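Reading Cloth: Plain Weave and Its Relatives
Handout 2, Introduction to Domestic Textiles
Tutor: Izzati Manurung
Berstead Evening Classes, Room 11

Last week we got as far as warp and weft and then ran out of time, so let's pick up there. Warp threads run the length of the cloth and are held tight on the loom. Weft threads go across, over and under. Nearly everything you are wearing today that isn't knitted comes down to those two sets of threads meeting at right angles, and I still find that wonderful!

Plain weave

Over one, under one, then the opposite on the next row. Sheets, tea towels, muslin and canvas are all plain weave. What changes is the thickness of the thread and how closely it is packed. Hold a bit of muslin up to the window at home and then try the same with canvas (you won't see much through the canvas).

Because every thread is locked by its neighbours, plain weave is firm and doesn't slip about. It also creases, as anyone who has ironed a cotton sheet will know.

Basket weave is the same idea with the threads doubled up: over two, under two. It gives a softer, chunkier cloth with a bit more movement in it. And the idea is much older than the loom. People were weaving reeds, rushes and split cane by hand long before anyone had a decent spindle, and the same over-and-under turns up in mats, chair seats, fences and screens.
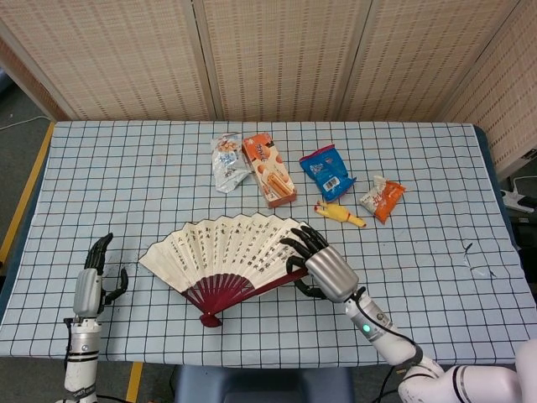 Twill

Now the weft goes over two and under two, but each row steps along by one thread. Those little steps build up into a slanting line, and once you have spotted it you will see it everywhere. Denim is the famous one. Look at the leg of your jeans, then turn up the hem and look at the wrong side, where much more of the white weft shows.

Twill drapes better than plain weave and hides dirt rather well, so it has always been popular for work clothes. Reverse the slant every so often and you get herringbone.

Pattern: woven or printed?

This trips people up every term. A check can be woven, with coloured threads in both warp and weft, or it can be printed on top of finished cloth. Three things to try:

Turn it over. A woven check is usually as strong on the back as on the front. A print is often paler.
Pull a thread from a cut edge. In a printed cloth the colour will change along its length wherever the pattern crosses it.
Follow one line of the check. Printed lines can wander off the grain, woven ones can't.

Gingham is the best place to practise. Where two coloured threads cross you get the full shade, and where colour crosses white you get the half shade. So clever, and so simple.

For next time

Bring one scrap of cloth you can't identify. Read the chapter on looms in Aiman Pangaribuan's course book, pages 2 to 13, and have a go at the paper weaving sheet.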